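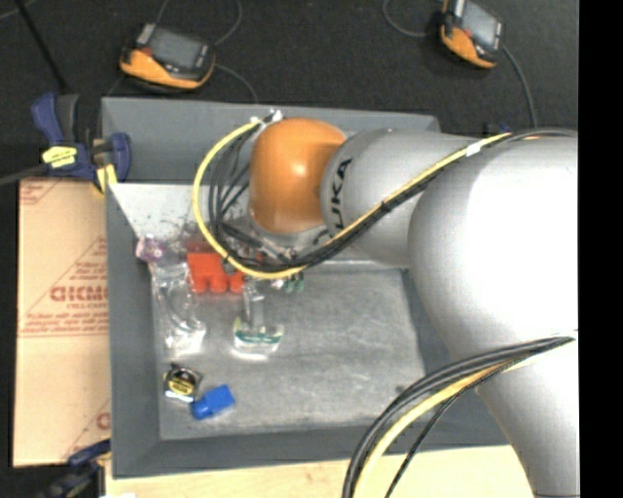 Why Do Churches Ring Bells?

I love bells. When I was little I lived three streets from a church, and every Tuesday evening the ringers practiced while I was supposed to be doing my spelling homework. (My spelling is still not great!) So let me tell you what all that ringing is for.

Long ago, most people didn't own a clock. If you were out in a field with your sheep, how would you know it was time for church? You'd listen! A big bell can be heard a long way off, much farther than somebody shouting, and everyone in the village knew what it meant.

Bells do other jobs too. They ring for weddings, fast and happy. They ring slowly for funerals, one stroke and then a long wait. In many Catholic towns a bell rings in the morning, at noon and in the evening for a prayer called the Angelus — that's a Latin word for "angel," and the prayer remembers the angel Gabriel visiting Mary.

Some bells even have names! The one I grew up with is called Matos, and it was hung in 1853. My friend Leonor Torres rings it now, and she let me try once. You don't yank the rope. You pull smoothly and then let it slide back up through your hands, and the first time it goes up you will want to hang on. Don't hang on!

Before a new bell is hung, a bishop or priest often blesses it with prayers and holy water. People used to call this "baptizing" the bell, and sometimes it even had godparents.

Want to try something? Next time you hear a church bell, stop and listen until the very last bit of hum is gone. It takes longer than you'd think.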